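Riquelme Shared Kitchen
Yearly Safety Walk-Through, Form 3397
Date of inspection: 6 December 2020
Checked by: Dardo Farías
Comments typed up by: Agustina Toledo

Marks used: OK, FIX (can wait until the next order of parts), NOW (don't use it until it's done), N/A.

General comment: what a good year! Last time we had two pages of FIX items before we even got to the stoves, and this time the whole front half of the kitchen went by in one morning. Whoever has been wiping down the hood filters, please keep at it, they look wonderful.

1. WAYS IN AND OUT

1.1 Front door opens fully from inside without a key: OK
1.2 Back door opens fully from inside without a key: OK
Comment: The new push bar is a joy. One shove with a hip and you're out, even with a tray in both hands.
1.3 Path to back door clear: FIX
Comment: Flour sacks again. They're 50 pounds each, and they had been stacked two deep along the wall by the pantry. You can squeeze by, but squeezing by isn't what the path is for. There's plenty of room under the long shelf.
1.4 Exit signs lit: OK
1.5 Emergency light stays on when tested: OK, front. FIX, back.
Comment: The back one came on bright and faded out after a few minutes. New battery needed.

2. FIRE

2.1 Extinguisher by stoves, gauge in the green: OK
2.2 Extinguisher by back door, gauge in the green: OK
2.3 Tags signed and dated: FIX
Comment: The back door tag has the monthly initials up to March and then nothing. The extinguisher itself is fine. Please initial it when you check it!
2.4 Fire blanket in its pouch, pull tabs hanging free: OK
2.5 Hood filters clean and seated: OK
Comment: See above. Really, thank you.
2.6 No towels, paper or plastic within reach of a burner: FIX
Comment: The paper towel holder has crept back to the left of the six-burner. I moved it to the hand sink, where people seem to use it most anyway.
2.7 Smoke alarm in dining area sounds on test: OK (loudly)

3. GAS AND STOVES

3.1 Shutoff valve easy to get at and labeled: OK
3.2 Soap test on the flexible lines, no bubbles: OK
3.3 All burners light on first try: FIX
Comment: Back right on the old Mandar range took four clicks. I lifted the cap and found what looked like a winter's worth of oatmeal. A toothbrush and warm water should do it. I love that old range and would like it to outlive us all.
3.4 Oven door springs hold the door at any angle: OK
3.5 Oven mitts dry and without holes: NOW
Comment: The blue pair has worn through at both thumbs. They went in the trash on the spot. Agustina is bringing two new pairs.

4. HOT WATER AND SINKS

4.1 Temperature at hand sink: NOW
Comment: I got 152 degrees Fahrenheit at the hand sink, twice. Water like that burns skin in a moment. The mixing valve needs to be adjusted or replaced, and until then the hot side is turned off under the basin. Please wash with the cold side and plenty of soap, or use the prep sink.
4.2 Temperature at three-part sink: OK
4.3 No drips under any sink: OK
4.4 Drains run freely: OK
Comment: The floor drain too! The new basket strainer was money well spent.
4.5 Soap and paper towels at hand sink: OK

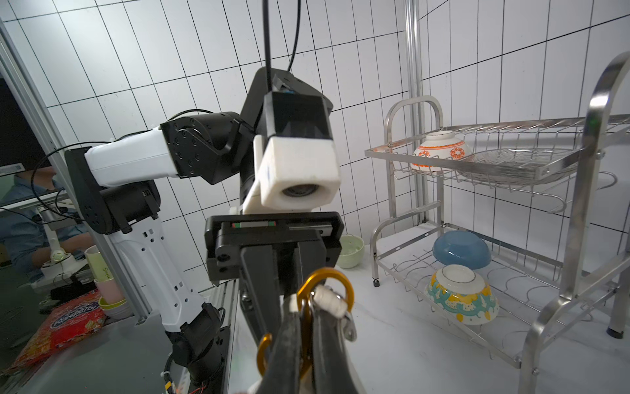
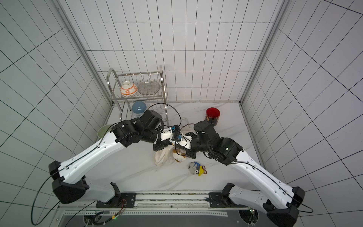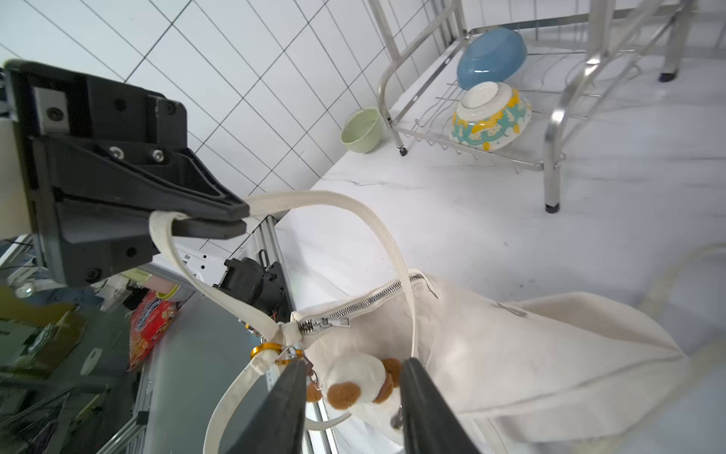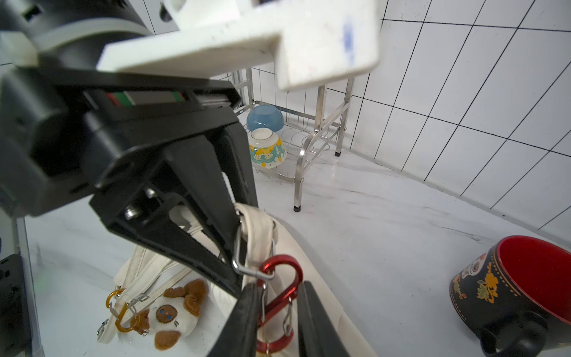
Photos: Agustina Toledo. Please ask before reprinting.

5. ELECTRICAL

5.1 Outlets near water trip and reset on test: OK
5.2 No cracked cover plates: FIX
Comment: Hairline crack in the one behind the mixer. I have a spare at home.
5.3 Cords whole, plugs tight: OK except as noted
Comment: The Plisier stand mixer had a stiff spot in its cord close to the plug, so I bent it back and forth and looked hard at it with a flashlight. The jacket is sound. I'd still like somebody with more training than me to look at it before the baking season really gets going.
5.4 No extension cords in daily use: FIX
Comment: The 2000-watt hot plate was plugged into a thin household extension cord meant for lamps. The cord has gone home with me. Plug the hot plate straight into the wall at the far counter, on its own, and turn the kettle off first.
5.5 Breaker panel door closes and circuits are labeled: OK
Comment: Beautiful new labels, in handwriting I can read from across the room.

6. COLD STORAGE

6.1 Refrigerator at 40 degrees or below: OK
6.2 Freezer at 0 degrees or below: OK
6.3 Door gaskets seal all the way around: FIX
Comment: Try the dollar bill test on the lower left corner of the Loro upright. The bill slides right out. The rest of the gasket grips nicely, so a good scrub may be enough before we think about buying one.
6.4 Raw meat below everything else: OK
6.5 Everything dated: FIX
Comment: Mostly. There's a roll of tape and a marker hanging on the side of the refrigerator for exactly this purpose. One tub of broth has a drawing of a chicken on it and no date. Very good chicken.

7. FLOORS, SHELVES, KNIVES

7.1 Floor mats lie flat: OK
7.2 Step stool steady, rubber feet in place: FIX
Comment: One foot missing. It rocks. Use the taller ladder for the top shelf until I find a foot that fits.
7.3 Heavy pots below shoulder height: OK
7.4 Knives on the strip or in guards, none loose in drawers: OK
Comment: First time ever in section 7.4! I went through every drawer hoping it was true, and it was.
7.5 Wet floor sign within reach of the mop: OK

8. FIRST AID

8.1 Kit on the wall and stocked: FIX
Comment: Short on burn gel and the small blue bandages. Everything else is there and in date.
8.2 Emergency numbers posted by the phone: OK
8.3 Street address posted by the phone: OK
Comment: Added this year after Agustina asked three of us for the street number and got two answers. Such a simple thing, and I'd put one up in any kitchen.

Items marked NOW: 3.5, 4.1.
Recheck of the hand sink: when the valve is in. I'll bring the same thermometer.

Signed: D. Farías

Added later by A. Toledo: new mitts are on the hook by the oven, and the oatmeal is out of the back right burner. It lights on the first click!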